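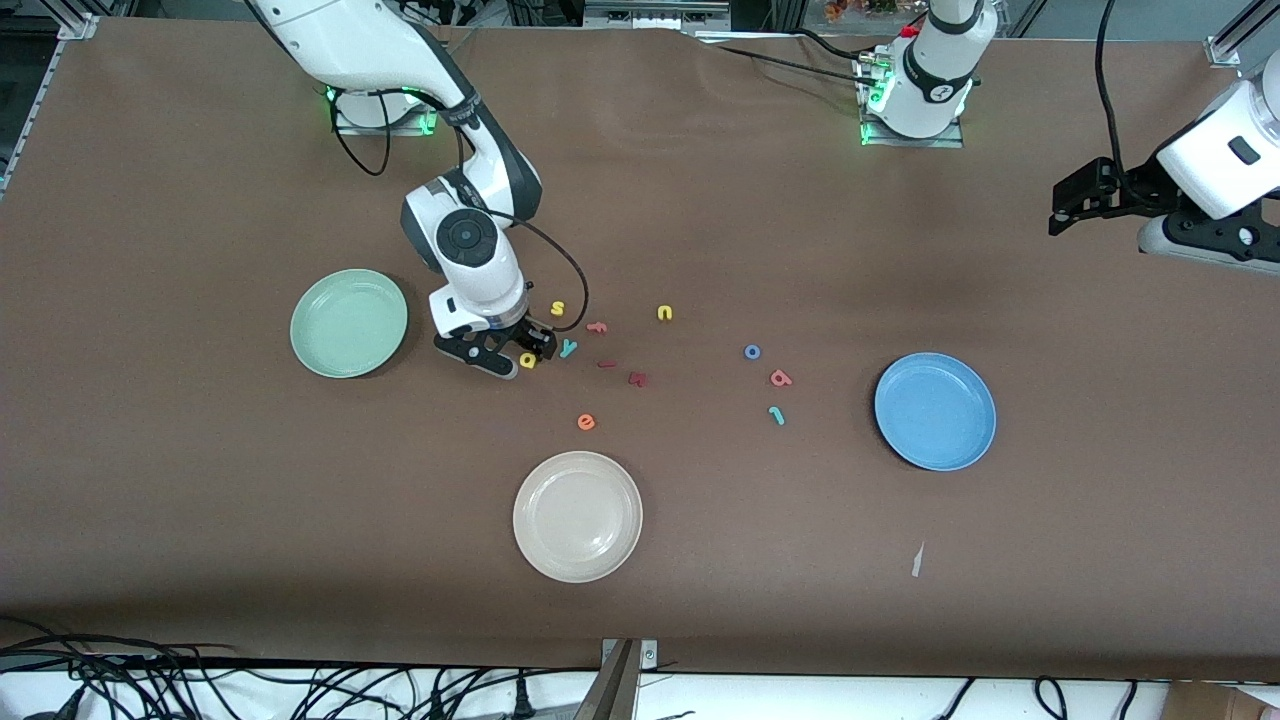
Re: foam letters, who wants what

Quick one before I run out the door. Answers to Renata below.

On Monday night Renata Mansilla wrote:
> Has anyone sorted the little foam letters yet? I got as far as
> putting plates out and then had to leave. Also do we keep them
> all lowercase or mix in the capitals from the Lellow bag? My
> two keep flipping d and q and I don't want to make it worse.
> Renata

Not sorted, no. Letters are still all over the middle of the table, plates around them, the mint green one, the light blue one and the cream one. I'd go one plate per kid, not one per color. Colors are no help anyway, s, d and n are all yellow, and y and l are both teal.

Lowercase only for now pls. Capitals can wait till January.

For d and q, put just those 2 out, nothing else. Trace with a finger, say the sound, drop it on the plate. Seven minutes is plenty, they get silly after that.

Vowels: I see i, e and o in what's out. Need an a and a u or we can't make half the words on Rocío's list. Octavio, are they in your box? Short words we can do already: dog no (no g!), but fox no either, ok so try "key", "sky", "lid", "son". Somebody better at this than me please add to teh list.

Remigiusz asked about buying the big tub, 1000 pieces. Too many. They end up under the fridge. Nearly lost the k that way last time.

Will bring zip bags tomorow.

Yanling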